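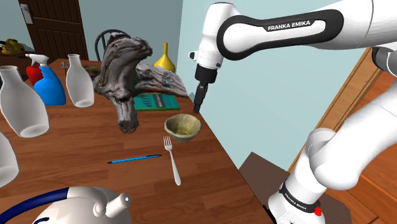
Shoppers at the Multilach hardware store in Natetholm were asked last week what they would want a household robot to do first, and one of them answered that she would settle for a machine that could clear the table after supper without being told where everything goes. Her reply was typical. Most people who stopped to talk named the kitchen, and few of them asked for anything clever.

The question was put as part of a trial run by Ayele, a small engineering company with offices above the store. The company has spent the spring and early summer testing whether a single robot arm can handle ordinary chores in homes and shops. It published its first results on Jul 11, 2022, and they are mixed.

Ayele does most of its testing in simulation, where a computer draws the room, the furniture and the arm, and the arm's control program is left to work out what to pick up and how. The tables it is given are not tidy. One of them holds a fork and a blue pen lying on the wood near a small bowl, with a spray bottle and white bottles standing off to one side and a large piece of driftwood in the middle. A green book lies partly hidden by the driftwood.

Clutter of that kind is where the trouble starts, according to the company's report. Things that stand upright with clear space on all sides are the easy part. Flat things are harder, and a fork on a bare tabletop is among the worst, as the fingers have to close on something very thin without pressing into the wood. Things that sit behind other things are harder again. The program has to decide whether to reach around or move the front item first, and it often picks wrong.

The report covers 200 attempts at clearing a mixed table in simulation. The job counted as done when every item had been moved to its assigned place with nothing dropped or knocked over. The arm finished 40 of them. In many of the others it moved most of the items and then failed on one, usually flatware or a book.

Ayele said partial results should not be written off. A table that is mostly clear is still less work for the person who comes after. But the company also said that a dropped glass cancels out a good deal of help, and that it would not put the current program in anyone's home without someone watching.

Speed is a second problem. The arm moves slowly when it is close to objects, and it pauses before each grasp to look again. A job that takes a person 2 minutes can take the machine much longer. For a shop that closes at six and has the night to reset its shelves, that may not matter. For a family that wants the table back for homework, it does.

The shop-floor side of the trial has gone better. Multilach let the company set up a real arm in its stockroom to sort returned goods into bins. The goods are boxed, the boxes have flat sides, and the bins stay where they are. Staff said the arm got through small returns steadily but had to be helped with bagged items such as loose screws and garden twine. They also said that someone still has to open each carton and check that the right thing is inside.

Store management has not decided whether to keep it. The arm is on loan, and a purchase would have to be weighed against the cost of part-time help on weekends. No jobs have been cut during the trial, and the store said none would be.

Residents of the Gorow apartments, a senior housing complex on the east side of town, have followed the work with more interest than most. Several of them attended an open evening in the spring and sent in a list of chores they find hard. Bending and reaching came up again and again: getting a pan out of a low cupboard, picking up something dropped on the floor, putting away heavy bottles of detergent. Folding laundry was on the list too, though Ayele said that cloth is beyond what it is working on at present.

Some residents were doubtful. One wrote that an arm fixed in one spot is no use to a person with three rooms, and asked where it would be kept when guests came. The company agreed that the point was fair. An arm on a wheeled base is planned, but it will be larger, and the kitchens at Gorow are narrow.

Others asked about safety. Ayele said the arm can be set to stop when it meets resistance, and that in a home it would run with limits on speed and force. It has not yet tested the arm with people moving around the same table, and it said that work would come before any trial in an occupied apartment.

The next round of simulated tests will use another 200 tables, with more flat items and more things placed one behind the other. The company also wants to try having the arm ask for help when it is unsure of an object, so that it can leave that item and carry on with the rest.

A public demonstration is planned for September at the Multilach store. Visitors will be able to bring in small household items for the arm to try. Glass, knives and anything with liquid in it will be turned away at the door. Admission is free.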